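Liltavero household manipulation study
Progress report, August 28, 2023

Thank you again for your patience over the summer, and for the kind note that came with the second payment. Since February most of our effort has gone into the simulated rooms, where the two-armed robot has to work close to ordinary furniture — a rolling chair in front of a desk is a harder neighbor than we had guessed when we wrote the proposal. 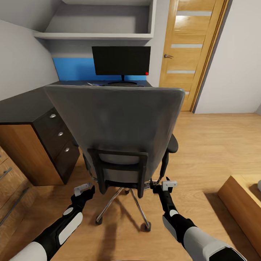 We have now logged 3104 simulated runs, of which 517 were set aside after review at Sondurville, mostly for arms that got too near each other. The Ticona planner, which picks a grasp from the wrist view alone, was trained on what was left, and we are pleased with how calmly it behaves near handles and other thin parts.

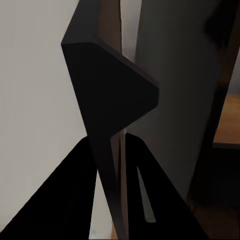 Finger spacing on the final approach is still our weak point, and I would like to spend some 23 more days on it before we move to the Flatow test rooms. The budget is on track, apart from the extra computing time we wrote to you about, and the next batch of 1000 runs is already set up.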